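Irena Baran
@irenabaran

Ordnung im Stiftekasten, Teil 2. Auf dem Tisch: ein weißes Kunststoffetui mit Klappdeckel, dazu Marker, die sich über Monate in drei Schubladen verteilt hatten. Seit Juni steht das auf meiner Liste.
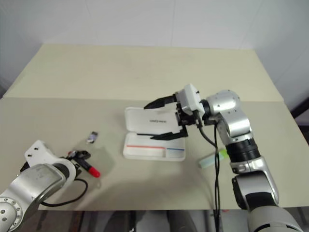
Schreibtisch & Material

Etui bleibt offen, solange sortiert wird. Die Wanne trägt links einen dünnen roten Streifen, rechts einen kurzen blauen. Ich nehme das als Leitsystem: warme Farben links, kalte rechts. Schwarz hat keine Seite und kommt in die Mitte.

Schwarzer Marker mit roter Kappe: Kappe und Schaft passen nicht zusammen. Bei mir gilt die Kappenfarbe -- bis zum Probestrich. Der mintgrüne mit dem hellgrünen Ende liegt vorerst rechts neben dem Etui.

Probestrich immer auf Papier, nie auf der Tischplatte. Ich nehme die Rückseiten alter Lieferscheine von Prallix. Setzt ein Marker nach 10 cm noch aus, wird er entsorgt. Waagerecht lagern, sonst sackt die Tinte zur einen Seite ab.

Dann die Kleinteile. Kappen, Clips, Verpackungsreste: alles, was keine Spitze hat, kommt nicht ins Etui.
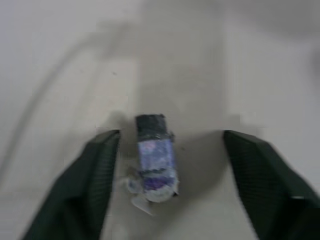

Kleinteil, oben schwarz, darunter blau-violett bedruckt, unten zerknittertes Weiß.

Für solche Fälle gibt es bei mir die Dose von Molham, 400 ml. Inhalt wird einmal im Quartal durchgesehen. Was dann keine Zuordnung hat, fliegt raus.

Offen: Beschriftung der Schubladen. Etiketten von Naqvi haften auf Kunststoff, auf Holz schlecht -- da suche ich noch. Hinweise gern hier drunter.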